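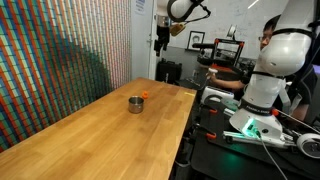
Hi Esperanza,

You asked for a September update on the arm before you sign off on the second half of the money, so I'm writing this at the kitchen table with my notebook and a very large coffee. Short version: we're a little behind on the calendar, we're fine on the budget, and I'm having a great time.

The big news is that the base has stopped wobbling! You'll remember from my last letter that the rail shifted every time the arm swung out at full reach, and we'd lose our zero. Flynn and I took the whole thing apart one Wednesday evening, cleaned up the rail, and put it back with new bolts from Ternholm. I ran the reach test 39 times after that and the zero held on every one. (I did make Flynn watch the last few so there'd be a witness.)

Picking up is going well too. Right now we're working with the steel pot on the long wooden table, and the arm goes out over it with the gripper pointing straight down, just the way we drew it up in the application. Small things are harder. The gripper closes fine, but if the part is lumpy it tends to twist on the way up, so Shirin is drawing new fingertips with a bit of a hollow in them. She has printed three versions so far on the shop printer. The second one is my favorite, she prefers the third, and we're going to settle it with a proper test.

What's late: the software for handing a part from one table to the other. Houshang wrote most of it over the summer and then his job got busy, so I've been picking my way through his code, which is tidy but way over my head in places. He's promised me two evenings. I'd add eight days to the date I gave you and call that safe.

Money: we've spent $2,718, and that covers the bolts, the filament, the cable sleeves from Bellex, and the shop fees through the end of the month. The sleeves haven't come yet. I'd like to move what's left of the travel line over to spare fingertips and a better stop button, if that's OK with you? I can send the receipts whenever you want them.

Next up is the fingertip test, then the handover between tables, then a full run from start to finish with no hands on anything. Come by and see it if you're in town. Evenings after seven are best, and please bring something awkwardly shaped for it to pick up.

Talk soon,
Shahab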